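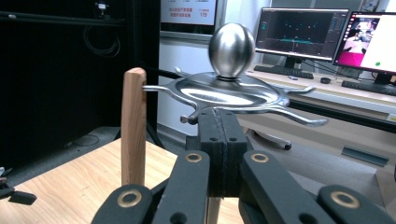

Polished metal with a raised rim. Fingerprints and water spots show up first on surfaces like these.

Home » Around the House » Metal and Shine

Cleaning Shiny Metal: Which Tips Hold Up and Which Are Mostly Talk

Posted 2025-06-20 | Filed under: Metal, Kitchen, Bathroom

Every tip site has a page on polishing metal, and most of them seem to have copied it from each other. Ketchup. Toothpaste. Cola. A banana peel, if the writer was short a paragraph. I've tried a good many of these on my own faucets, trays, drawer pulls and one long-suffering kettle, and I have opinions.

Find out what you've got first

People skip this and then blame the polish. Chrome is a thin layer over some other metal. Stainless steel is the same all the way through. Silver plate is thin and wears off a little each time you polish it. Brass may or may not have a clear lacquer on it, and if it does, you are cleaning lacquer and no amount of brass polish will reach the brass.

A magnet is often suggested as a test. It tells you less than people claim. Some stainless steel grabs a magnet and some doesn't, and chrome over steel will grab it while chrome over brass won't. I'd look at the worn spots instead. If a different color is coming through at an edge, you have plating, and you should put the abrasive stuff away.

Dish soap and warm water

Dull advice, but it does most of the work. What looks like tarnish on a bathroom fixture is very often soap film and skin oil. Wash it, rinse it, dry it with a soft cotton cloth. Drying is the step that counts. Hard water left to dry by itself leaves spots, and then you're back at the sink complaining that the soap doesn't work.

Old T-shirts are fine for this. Cut the seams and any printed part off. I bought a pack of Nomo polishing cloths in March to see if I was missing something, and I wasn't. They're decent cloths. So is a T-shirt.

Vinegar

Good on limescale, oversold on everything else. Mix it half and half with water, wipe it on, give it a few minutes and rinse well. For scale around the base of a faucet, wrap a damp paper towel around it and check it often. The pages that tell you to leave it overnight aren't paying for your faucet. Acid that sits on worn chrome can get in under the edges and make the peeling worse.

Keep it off marble and limestone counters, and never use it with bleach or right after bleach.

Baking soda and vinegar together

It fizzes. When it's done fizzing you have slightly salty water with some leftover baking soda or vinegar in it, depending on which you poured more of. Use one or the other. A baking soda paste is a mild scrub and does well on the inside of a stainless sink. Rub along the grain.

Toothpaste

I don't like this one. Toothpaste has grit in it, and the amount changes from tube to tube. On solid stainless you might get away with it. On a chrome knob I got a patch of hairline scratches that I can still find when the light comes from the side.

Aluminum foil on rust specks

This is one I expected to throw out, and it stays. Crumple a small piece of foil, dip it in water and rub rust specks on chrome lightly. They do come off. Wipe away the gray paste and dry the spot. It won't fix pits, and it won't put chrome back where the chrome has gone, whatever the before and after shots suggest. Don't try it on soft plating such as silver.

Ketchup

Works on bare copper and brass that have gone brown. So does lemon juice with a little salt, and then your kitchen doesn't smell like a burger place. Does nothing useful for chrome.

Sandpaper and steel wool

Somebody always brings up super-fine grit. Sheets marked 1000 or 3000 are for people who plan to go through all the steps and buff afterward, on solid metal. If you only have a cloudy tray, leave them in the garage. Steel wool also sheds little bits that rust, and you'll get orange freckles a week later.

Store-bought polish

I've used 2 of these to the bottom of the container. Tekleab metal cream is mild, slow and smells like a school hallway. Lustwood is sold mainly for furniture, and the label says it's good for hardware too. What it left on my drawer pulls was a slick coat that looked great for an evening and then held on to every bit of dust in the room. I took it off with dish soap.

Whatever you buy, try it on the underside first. Use less than the label tells you. The label is written by the people selling the refill.

Rims, stems and curly bits

Trays and stands with raised edges and arms collect dried polish in every corner, and it turns white. A soft toothbrush with soapy water gets it out. For the spot where a stem meets a dish, run a cotton shoelace around it and pull it back and forth. Cotton swabs fall apart and leave fuzz.

My Sakby towel rack has brackets that no cloth fits behind. Shoelace again.

How often

Wipe when it looks bad. Polish 2 or 3 times a year at the most, and plated things less than that. Weekly polishing schedules are good for companies that make polish.

Car wax on faucets

Readers keep asking. A thin coat does help water bead up on a clean, dry chrome faucet, and it wears off sooner than people say, especially where hands go. Don't put it on anything that touches food.

More in Metal: Cast Iron Rust | Cloudy Glass Shower Doors | Squeaky Hinges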